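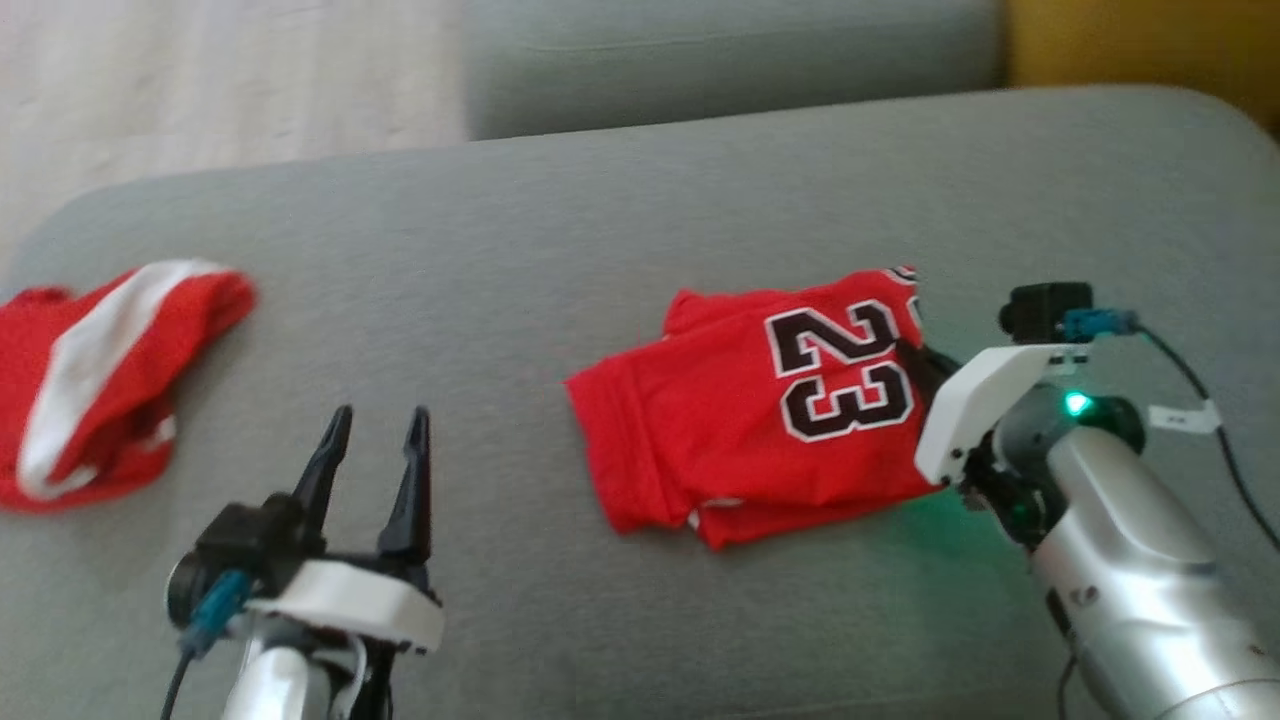 Pre-run safety check and comments for the gripper comparison at Netcombe, soft goods station, two-arm cell. Complete it before the drives are enabled and again after any change of fingers, camera or controller. The two finger sets under comparison are the Puminden (slim, pointed) and the Fomine (broad pad). Both arms wear the same set during a run. The target is sports clothing on the grey sofa seat, and the standard pair is the red shorts and the red jersey with 23 on it. The jersey starts as a folded bundle and the shorts start in a heap. Keep people clear of the seat whenever either arm is live, including when only one gripper is at the fabric and the other is standing open above the seat.

Checked by: Darcy Arsenault
Reviewed by: Mélanie Ross
Date: 10/10/25

1. WORK AREA

1.1 Sofa pushed hard against its stops, does not shift when leaned on. OK
1.2 Floor clear of cables and tools on the walking side. OK
Comment: Tool roll had been left beside the sofa. Moved to bench.
1.3 No pins, zips, drawstring toggles or coins in the garments. OK
1.4 Both emergency stops pressed and released in turn. Each drops power to both arms. OK
1.5 Operator has an unobstructed view of both grippers from the stop button. OK
Comment (Ross): Stand on the marked spot for this one. Leaning over to look doesn't count.

2. GRIPPERS

2.1 Finger screws at marked position, paint line unbroken. OK left, OK right
2.2 Finger tips free of burrs. Run a cotton rag along each edge. OK left, FAIL right
Comment: Rag snagged on the inside edge of one right fingertip. Dressed with fine paper and rechecked, no snag. Changed to OK. If it comes back, replace the finger.
2.3 White bracket free of cracks at the corners. OK
2.4 Fingers open and close fully with no fabric present. OK
2.5 Grip force on setting 4 for Puminden. OK
2.6 Grip force on setting 3 for Fomine. Not checked, set not fitted
Comment (Qiu): Don't carry setting 4 over to the Fomine pads. In May we did that and the pads pulled the seat cover up along with the shorts. It took two of us to get the fabric out.

3. WRIST CAMERAS

3.1 Blue connectors fully home on both sides. OK
3.2 Camera body does not move under finger pressure. OK
3.3 Cable clip holding on right arm. OK
3.4 Enough slack for full wrist rotation, no loop able to reach the fingers. SEE COMMENT
Comment: Left cable passes at slow speed. At full rotation it comes closer to the bracket than I like. Speed limited on the left wrist until it's rerouted. Zixuan Fu has the job.
3.5 Picture from both cameras steady for 5 minutes. OK
Comment (Fu): Colour is usable on both. Red on red is the hard part where the garments touch, so leave a gap of bare seat between them at the start.

4. CONTROLLER

4.1 Geagea controller on the correct program for the fitted fingers. OK
4.2 Height limit above the seat set and tested with an empty gripper. OK
4.3 Contact threshold trips when a hand-held foam block is pushed against the finger. OK left, OK right
4.4 Status lights agree with the state on the controller display. OK
Comment: The light on the wrist can be hard to see from the operator's position when the forearm is turned. Go by the display and don't reach in on the strength of the light alone.

5. RUN NOTES

12 runs planned per finger set. Puminden set first.

Slim fingers get under a collar or hem well and mark the fabric less than expected. They are poor on the shorts when the heap has no raised fold to aim for. Broad pads should do better there, judging by the bench trial, but they take up more of the camera view. Shengli Jia wants both sets scored on the same sheet, with dropped and double-picked garments in separate columns. Agreed.

Stop the run and call the reviewer if a finger touches the seat cover hard enough to drag it, or if a garment goes over the front edge of the seat with the gripper still closed.

6. OPEN ITEMS

Reroute left camera cable (Fu)
Recheck right fingertip at changeover (Arsenault)
Item 2.6 when the Fomine set is fitted (Qiu)
Print new paint-line guide for item 2.1, old one is unreadable (Ross)

Cleared to run with left wrist speed limit in place. D.A.

Contact the Netcombe cell desk | Copyright Netcombe | Back to top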